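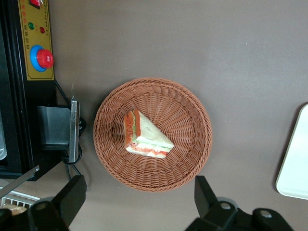 What is the difference between a mediator, a guarantor and an observer at peace talks?

Posted in: World Affairs > Diplomacy and treaties
Tags: peace talks, ceasefire, mediation

kuhlmann_st_reader

I'm in a current events discussion group at the Vorkinwood library and it is my turn to write the handout for February. The topic is peace talks and how they are set up. It can't be longer than 600 words, so I need to get the basic terms right and skip the rest.

News reports use "mediator," "guarantor," "observer" and "facilitator" as if everybody knows what they mean. Sometimes one country gets called two of these in the same article. I have read several encyclopedia entries and they don't agree with each other.

What I want to know:

Is there an official definition of each one somewhere?
Does a guarantor have to do anything if one side breaks the agreement?
Can an observer speak at the meetings?

I'm not asking about any one conflict and I'd like to keep it that way if possible. Thanks.

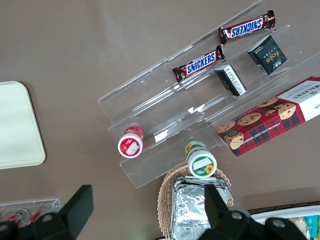
Snickers bars on a clear tiered stand

lodano77

There is no single official definition for the whole set. Article 33 of the UN Charter lists mediation as one of the peaceful ways to settle disputes, along with negotiation, inquiry, conciliation, arbitration and a few others, but it doesn't define any of them. The rest comes from custom and from whatever the parties agree on before a particular set of talks. That is probably why your encyclopedia entries differ.

In general use:

Facilitator. Provides the room, carries messages, helps with the schedule. Usually does not put forward its own proposals. The older diplomatic term is "good offices."

Mediator. Does all of that and can also suggest terms. The parties are free to turn them down. A mediator can't impose a result. If a third party can impose one, you are talking about arbitration or a court.

Guarantor. A state or organization that promises to support the agreement once it exists. Some guarantors have influence over one side and are expected to use it. They may have taken part in the talks as mediators too, and this is how a country ends up with two labels in one article.

Observer. Attends, listens, reports home. Has no vote and normally doesn't sign as a party, although observers do sometimes sign as witnesses.

On your second point, it depends on the text. Some agreements say exactly what a guarantor must do. Many say only that guarantors will "consult" if there is a problem, and consulting can mean a phone call. If you quote an agreement in the handout, look at the verb in that sentence. "Shall" is stronger than "may" or "intends to."

On the third, the rules of procedure for the talks decide it. Often observers can speak if the chair invites them, and can't otherwise.

Edited to add: don't mix up observers at the talks with ceasefire observers. The second kind are people sent to the area to watch and report violations. Same word, different job. Our group in Jillberg lost most of an evening to that one.

paperboat

guarantor = big country, observer = smaller country that wants to be invited. thats pretty much how it works from what I've seen

mrs_tollgate_road

I would not put the answer above mine in a handout. Large countries sit as observers too.

One thing to add to the long answer. The number of rounds doesn't tell you much. People see "round 3" in a headline and think the talks are nearly done. A round is only a set of meetings under one invitation. Some processes finish in a few and others go on for years with side meetings on prisoners, aid and maps in between.

For the handout, I'd make a small table with the role on the left and "can propose terms?" and "signs as a party?" across the top. Ours came to 115 words and people kept it. You could fit that in and still have room for a short paragraph on ceasefires.

kuhlmann_st_reader

Thank you, the table is going in. I had the two kinds of observers mixed up in my draft, so I'll fix that tonight. I've also taken out the line that said guarantors are legally bound to step in, and put in that it depends on the wording.

Marking this as solved.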